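Hedach household recipe card set: read me

Version note: text revised 14/07/2019. Replaces the copy that was passed round in January, which had the wrong oven table in it.

What is in the set

2000 recipe cards, typed up from a run of index cards, cuttings and the backs of envelopes kept by households in and near Flunstead. One plain text file per card, plus a single table that lists them all. The table is the part most people want. The text files are there so you can check whether you should believe the table.

You often shouldn't. More on that further down.

Why it was made

The usual claim is that home cooking in a given place has a character of its own, and that you could see it if only somebody gathered the cards. I have heard this at every local history evening I have been to. I don't think this set proves it. A good part of what people call their grandmother's recipe came off a flour bag or out of a magazine, and the cards show the same slips of wording again and again. If you came for a lost regional cuisine, read the section on copying first.

The columns

card_id: a number. Gaps are cards withdrawn by the families.
title: as written, spelling kept.
dish: our guess at what the thing is. "Jacqueline's brown one" is filed under cake, sticky.
source_named: who the card says it came from, if anyone.
source_found: a printed source, where we found one with matching wording.
oven: as written, so expect "hot", "fairly hot" and "as for scones".
oven_c: our figure in degrees. Treat it with suspicion.
fat, flour, sugar: in grams, worked out from ounces, cups or "a good lump".
hand: how many people seem to have written on the card.
notes: stains over words, crossings out, remarks such as "never again".

How it was typed up

Corentin Besnard and Romain Masson did the typing. Each took half, then swapped 100 cards and typed those again without looking at the first version. They disagreed on 31 of them. Most of the trouble was with fractions, where a half and a quarter in faded pencil look much the same, and with the letter t, which could be a teaspoon or a tablespoon depending on who was holding the pen. We settled those 31 by argument. The rest of the set has had no second reading at all, so assume the same sort of error runs right through it.

Loïc Le Goff wrote the small script that turns ounces into grams. It rounds to the nearest 5. Cups are a mess: some of these cooks plainly meant a teacup, a few meant the American measure, and one family used a cup that came with their own kitchen and has since been broken. The script treats all of them as a teacup.

Copying

Where we found a matching printed recipe it is in source_found. An empty cell there means we didn't find one. It does not mean the recipe is original, and I would ask people to stop quoting it that way. The Jalness newsletter did so last winter and printed a gingerbread as "unknown outside the village". I had it in two other collections by teatime.

Oven temperatures

I would leave oven_c alone if I were you. We took "moderate" as 180 throughout. Old ovens ran as they pleased, and the cooks knew theirs and wrote for it. Nine cards give a time and no heat whatsoever. They are left blank, and should stay blank, whatever the last person to send me a corrected file may think.

What we have not tested

Nearly everything. Jacqueline Cordier baked a handful and reports that the McGrath seed cake works, that the McGrath seed cake with the pencil changes does not, and that the boiled fruit loaf needs a bigger tin than the card says. That is the sum of the practical evidence. People write to ask which cards are "good". I have no idea, and the set has no column for it.

What you can fairly use it for

Wording, spelling, the spread of a printed recipe through a few families, the way a quantity drifts when it is copied by hand. It is decent for that. It is poor for anything about what people ate on an ordinary evening, which was mostly not written down. Potatoes hardly appear. Cake appears constantly.

Terms

Use the table as you like and say where it came from. The family names in source_named were given with permission for reading and study, so please don't print them on a tea towel. This has come up.

Corrections

Send the card_id, what we have, and what you think it says. A claim about what your aunt always did is interesting but will not change the file unless the card agrees with her.

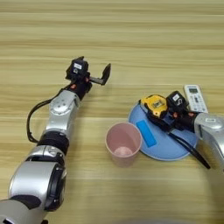
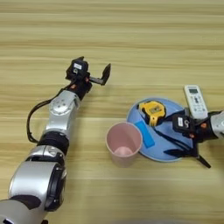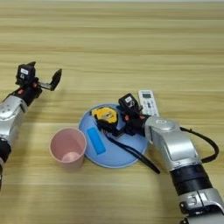

Pale wood tabletop, all three. The pink cup and the light blue plate are in the second.

Hervé Aubert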